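Refurb bench forum > Shop floor > Anybody else working next to an arm now?

simoes_m
Posted 25 March 2019
We're sixteen weeks into having an arm on the teardown line at Brumier and I've been meaning to write it up, because I love it and I want to hear from other benches. For new people: I'm Matilde, I do intake and CPU recovery on desktop towers and retired workstations. Before the arm I did roughly 280 machines a month by hand, and by Thursday my thumbs were done.

The arm takes the processor job. I open the side panel, lay the tower down, pull anything in the way, and it works the socket while I prep the next one. I still write the recipes for each board (where the lever sits, how far the bracket swings, how the fingers come in) and that part is so much fun! I never touched code before this. Matos, our integrator, gave us two days of training and then we were on our own.

fanheader95
Nice. Which fingers are you running? We tried something similar and it kept grabbing the heat spreader and slipping on the paste.

simoes_m
Ours go on the sides of the green substrate and stay off the metal. A little leftover paste doesn't bother it that way. Couple of shots from the bench:
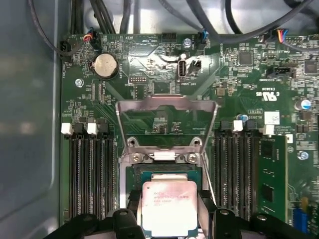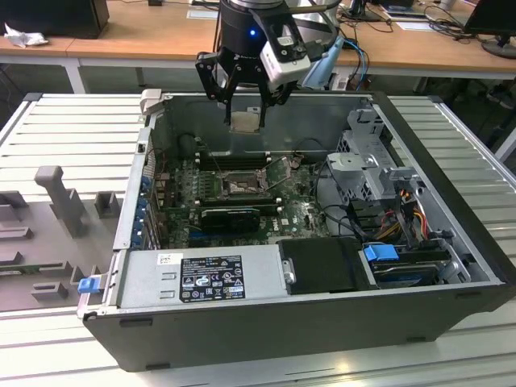

First one is a Xeon between the fingers over the socket with the load bracket up, second is the arm over a tower on its side.

fanheader95
OK yes, that's a much better grip than ours. We were coming down on top like a crane game. Going to try sides tomorrow. What's the gray tray next to the case?

simoes_m
Fixture tray. Ask me about the trays sometime, we went through so many versions. The Prornano people down the hall print them for us and Siobhán redraws them whenever a recipe changes.

gruffbench
I'll be the grump. We got one of these last May and two of my coworkers were moved to packing within a month. They'd been on boards for years. One of them could tell you a bad socket by the sound of the lever. Now he tapes boxes. I'm glad your thumbs feel better but I don't think "so much fun" is the whole story.

simoes_m
Fair, and I'm sorry about your coworkers, that's a lousy way to run it. Nobody got moved here so far. We went from four people on teardown to three plus one on testing, and the one on testing asked for it. I do worry about what happens when the Fivuvley contract ends and the volume drops. I asked my manager straight out and got a "we'll see."

siobhan_na
Siobhán Nic Aodha, the other half of this bench. Gruff, I was on your side for the first month! What changed my mind was bent pins. I used to bend a few every week near the end of a shift and feel sick about it, a board is worth nothing to us after that. I still catch some, but now I'm catching them fresh, at inspection, with good light and a cup of tea.
I disagree with Matilde on one thing though. It is slow. She'll tell you it isn't. On a plain board I can beat it by hand and I've got the stopwatch times.

simoes_m
You beat it on ONE board. Do 900 in a row and then show me the stopwatch, haha

gruffbench
See, that's my point exactly. Management reads "900 in a row" and stops reading.

towerofpower
Middle ground from a smaller shop: we wrote it into the shift plan that whoever did the job by hand gets first pick of the programming work. Took some arguing. Two said yes, one said no thanks and does drives now. Get it in writing before the thing is bolted down.

siobhan_na
That's really good, can you post the wording? We only have ours as a verbal thing.

towerofpower
Will dig it out tonight, I need to take the names off first.

fanheader95
Back to fingers for a sec. Do you do anything different when there's still memory in the slots next to the socket? Ours clips the sticks on the way in.

simoes_m
Depends on the board. If the stick is in the far slot I leave it, if it's close to the socket I pull it first. Send me the board model and I'll see if I have a recipe for it.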